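Temitope Shehu did not believe in the letter, and she said so before Gumaro had his coat off.

"A lost heir," she said. "In Vunville. To a man who ran a seed store."

"It has a stamp on it," Gumaro said.

"So does a ham."

He put it down on the counter between them. It was dated Mon 27 March and it came from a firm called Clonora, which claimed to find people who were owed money. Old Mr. Shabalala had left $2,157 in a bank in Stestberg, the letter said, and Gumaro Jaramillo was the only living person with a right to it. He only had to send $189 for the search.

"I never met any Shabalala," Gumaro said.

"Does that bother you?"

"A little."

She read it again. She had worked the desk at the county records office long enough to distrust good paper, and this was very good paper. 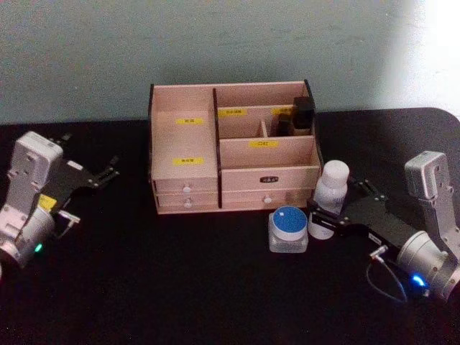
## The second letter

It came four days later. The fee was the same but the dead man had gotten richer, and now he had a middle name. Gumaro thought this was a good sign. Temitope thought that somebody had been sitting in a room making up middle names.

"People don't invent a seed store," he said. "If you were going to lie, you'd say oil."

"You'd say oil if you were lying to me. You grow tomatoes."

He had no reply to that. He looked out at the parking lot for a while, where a man was trying to fold a stroller into a car that was too small for it.

"My mother used to talk about Stestberg," he said.

"What did she say?"

"That it rained."

Temitope got the index out anyway. She told herself it was to shut him up. There had been a seed store, it happened, on the street behind the old depot, and it had closed one August when she was still in school. The owner's name was water-stained past reading. It could have been Shabalala. It could have been Sherman, or the start of a complaint.

"There," said Gumaro.

"There what? It's a smudge."

"It's a long smudge." 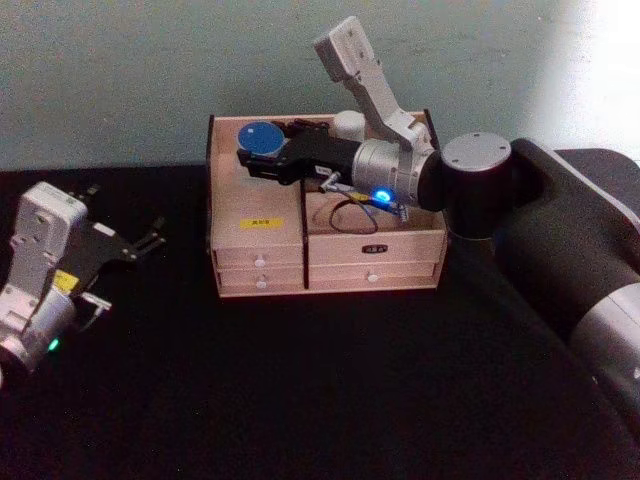 The money had begun to change him by then, though he hadn't seen a cent of it. He priced a greenhouse. He started saying "my relative" in a low voice, and he bought a tie. Temitope kept both letters at the office so he couldn't answer them after supper, when he was weakest. She put them in a little wooden drawer unit with round white knobs, under the paper clips, and told him they were being looked into. He believed her. He would believe a drawer, she thought, if somebody shut it firmly enough.

On Friday he came in wearing the tie.

"I sent it," he said.

"Sent what? I have the letters."

"I'd copied down the address."

She took off her glasses and cleaned them on her sleeve. He was watching her the way her nephew did when he had broken something and wanted it to be funny.

"All of it?"

"I asked if I could pay half," Gumaro said. "They wrote back the same day. They said half was fine."

"And what does that tell you?"

He thought about it, pulling at the knot. "That they're reasonable," he said, but he said it slowly, and then he sat down and asked her to find him the number for the bank.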